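Bimanual planner, handover tests: gallery

Notes and pictures from the Tavell motion planning branch
Compiled by Adaeze Amadi, 7th December

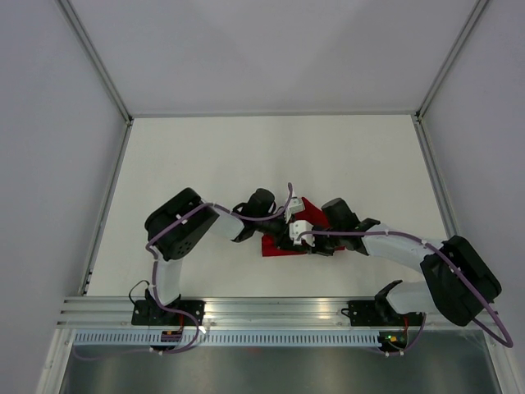 Tavell plans for both arms as one system. Earlier releases solved each arm alone and then checked the two paths against each other, and the check failed most often in the last part of a handover, when the wrists come close together and neither path has room to give. The present branch puts the joints of both arms into a single state vector and searches that. The cost is a larger search space; the gain is that a path which would need one arm to wait is found as a path, with the wait in it. The case that matters most for tuning is the one with the two grippers facing each other just above a flat red piece lying at an angle on the white tabletop. The margin between finger parts is small in that pose, and the piece itself is partly covered by the grippers, so the pose estimate has to be carried forward from an earlier view. Tavell holds the last accepted estimate and widens its uncertainty at a fixed rate until a new one is accepted.

Collision model
Each link is represented by a set of capsules. The large joint housings get their own capsules, padded separately from the links, because a single padding value made the housings too thin or the links too fat. Finger parts are convex hulls taken from the print files. When both grippers are inside the shared zone, the padding on the fingers drops to the fine setting and the speed limit drops with it. Both settings are in the zone file and can be changed without a rebuild.

Cables
The purple cables tied along the arms are outside the kinematic model but have to be kept in mind. The one on the right arm droops in a large loop beyond the joint housing, and the one on the left arches above the wrist. Bolger, the scene description tool, now accepts a soft volume attached to a link. A path through a soft volume is legal and expensive. This was preferred to a hard obstacle, which closed off too many starting poses.

Enclosure
Walls and corner posts are entered as static boxes. The rail is entered as one box with its top face at the height of the highest ridge; modeling the grooves added load time and changed no results. The perforated tray below the rail is left out, as no reachable pose comes near it.

Perception
Hulletti supplies the object pose. It segments by color, fits an outline, and reports a position and one angle in the plane of the table. Flat pieces have no useful height signal, so height is set from the table calibration. Known fault: with an outline more than half covered, the fit can settle on a solution turned end for end. The planner rejects any update that turns the piece by more than a quarter turn between accepted estimates. The rejected update is kept in the log with its score.

Control
Trajectories are sent as timed joint positions, one stream per arm, with a shared start stamp. Drift between the two streams is measured at every waypoint. If it passes the limit, both arms slow together until the later one has caught up. Stopping one arm alone is not permitted inside the shared zone.

Log viewer
Vultach replays a run with the planned and measured paths drawn over each other. Version 3 adds a view of clearance against time, with the closest pair of capsules named at each step. Most padding errors can be found from that view alone.

Open items
Replanning during a handover still starts from the commanded state; it should start from the measured one.
Soft volumes are fixed in shape and do not follow the cable as the joint turns.
The zone file has no version field. Files written before March load without a warning and use the old padding order.
Hulletti scores are not comparable between pieces of different size.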